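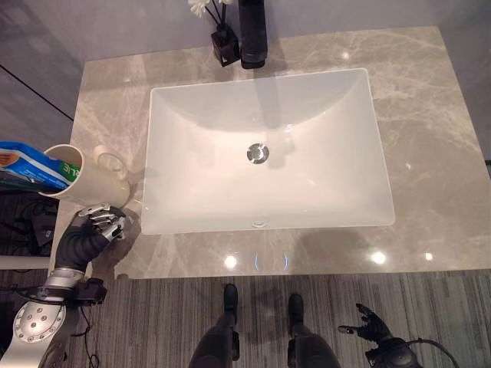
How often should I change the pad in a whole-house humidifier?

We moved into a house in Pleltbridge with a Kistix bypass humidifier hanging off the furnace, and I'm so excited to finally own one of these! Last winter I was filling a little tabletop unit every night. The previous owners left no manual. I pulled the pad out today and it's crusty and white all over. Can I clean it, or do I need a new one? And should the little damper lever be open or shut right now?
Veronica Tănase
Posted Monday, August 10, 2020

Masanobu Murakami
Put in a new pad once every heating season, and twice if your water is hard. The white crust is mineral scale, and a pad in that shape won't soak up water evenly, so I'd toss it. You're going to love this thing come February! No more static shocks, and my guitar stopped going out of tune (well, mostly).

Damper goes to the summer setting while you're running the AC. If it's left open, some of your cooled air just loops around through the humidifier instead of going out to the rooms. Turn off the water at the saddle valve too, and set the humidistat to off.
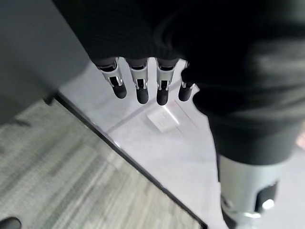
Silver fingers, black fingertips

Sơn Đinh
Agree with Masanobu about the pad, and I'd add the orifice! It's the tiny brass fitting where the water line goes in, and it clogs with the same scale. Mine was plugged solid and I had bought two new pads before I thought to look. Soak it in white vinegar, rinse it, poke it clear with a toothpick, done. While you've got the cover off, wipe out the tray on top and the drain pan, and pour a cup of water down the drain hose to see that it runs free.
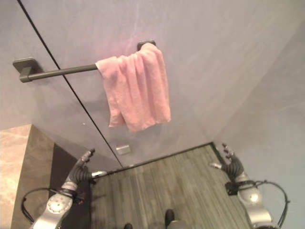 Then in the fall, when you open the water back up, watch it for a few minutes with the furnace running. You want a thin steady trickle into the tray and a slow drip out of the drain hose. Water going in and nothing coming out for a long time usually means the pad is in upside down. Most of them have a dab of paint on the edge that goes up. I love this job, it takes me about 5 minutes now and the whole house feels better for it!

Start the humidistat low and bring it up a little at a time. If you see water on the inside of the windows on a cold morning, go back down. 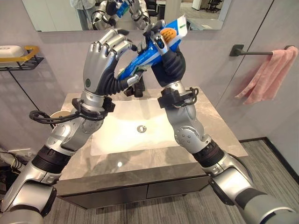

Both hands on a blue package at the sink

Tsutomu Okabe
Vinegar works on pads too if it's only light scale. I've done it. Yours sounds too far gone though. Check the model number inside the cover before you order, the pads look alike and they don't all fit.

Veronica Tănase
Found the paint dab, found the lever, and it was set to winter this whole time!! New pad is ordered. Thank you all so much, I can't wait for cold weather.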